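5/16/23

# Ordering Parts: Getting the Number Right Before You Click

Okay, so these are my notes from the second evening, cleaned up a bit so the folks who were stuck at work can follow along. Bring your own catalog login next time if your shop has one. If it doesn't, you can share with a neighbor like last week.

I spent my first years at a counter (Stirkow, the old store by the rail yard) and I can tell you that most of the returns I handled were the right part for the wrong car. The shelf was fine, the warehouse was fine, and somebody had picked the first line in the search results. That's what tonight was all about!

## Start with the VIN, even when you "know" the car

Year, make and model gets you into the neighborhood. It doesn't get you to the house. A mid-year change in brake supplier will give you two different pad shapes under the same model name, and the catalog will happily show you both. Type the full VIN into the lookup, read it back out loud from the screen, and then check the build date on the door jamb sticker against what came up. The letters I, O and Q are never used in a VIN, so if you wrote one down you misread a 1 or a 0.

If the VIN lookup gives you two candidates, stop there. Look for the split point in the notes column. It might say "to chassis" and then a number, or "with heavy duty cooling," or it might send you to an option code. Guessing is how you end up paying freight both ways. 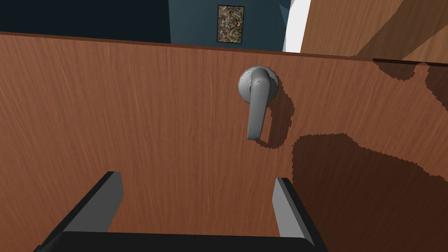
Mostafa Gaber wanted to know what you're supposed to do when the notes column is blank for both candidates, and he said his shop just orders the two and sends one back. I get the temptation, I really do! But look at the return terms first. On the practice account we're using (Kuhlmann), electrical parts can't come back once the bag is open, and you usually have to open the bag to compare the plugs. Pull the old part if you can and read the number off the casting or the label. If you can't pull it, call the parts desk and give them the VIN, and write down who you talked to.

## Supersessions

A supersession is just the maker replacing one number with another. You type in the old one and the catalog says "replaced by." Easy, right? Mostly. Three things I'd like you to look at every time:

- Does the new number replace the old one on its own, or do you now need a bracket or a seal with it?
- Is it a two-way swap, or can the new one stand in for the old but not the other way around?
- Has the quantity changed? A bolt that used to come singly may now come in a bag of 20.

That last one bites people. If the pack is 20 and you type 20 because you want twenty bolts, you've bought twenty bags. Do you need 2000 bolts? No, and neither did the guy before you. Look for the unit of measure next to the price: EA is each, PK is pack, and KT is kit. The Zurley catalog puts it in a tiny gray column on the far right, so you may have to scroll over to find it.
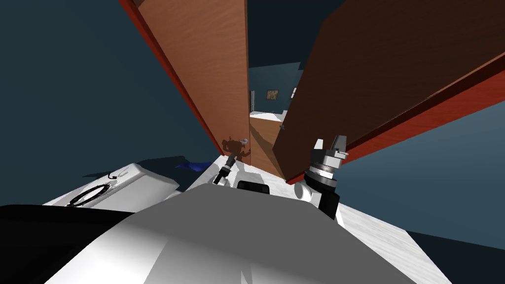
The other number to watch is the core charge, and I go slow on this one because it messes up quotes. Say a rebuilt alternator shows at $200 with a core charge on top. The core is a deposit. You get it back when the old alternator goes back in the box it came in, complete, drained if it holds fluid, and with the paperwork. Put the core on its own line on your estimate. If you bury it in the part price, the customer sees a total that drops later and wonders what else you padded.

Ilaria Donati's question about core deadlines was a good one, so I'm adding it here: the clock normally starts on the invoice date and not on the day you fit the part. A box that sits under the bench from December until spring is probably money gone.

## Before you hit submit

Read the cart from the bottom up. Sounds silly, but you skim less that way. Check the ship-to address if you work out of more than one location, put the repair order number in the PO field, and look at the stock location on each line. Backordered lines will sometimes split into a second shipment with a second freight charge.

## For next time

1. Do exercise 2 in the Pernerard workbook (the water pump with the two gasket styles).
2. Find one superseded number from your own shop and trace it back as far as the catalog lets you.
3. Bring a real invoice with a core on it, with the customer's name blacked out please.

We'll start with the invoices, then move on to fluids and hazmat shipping.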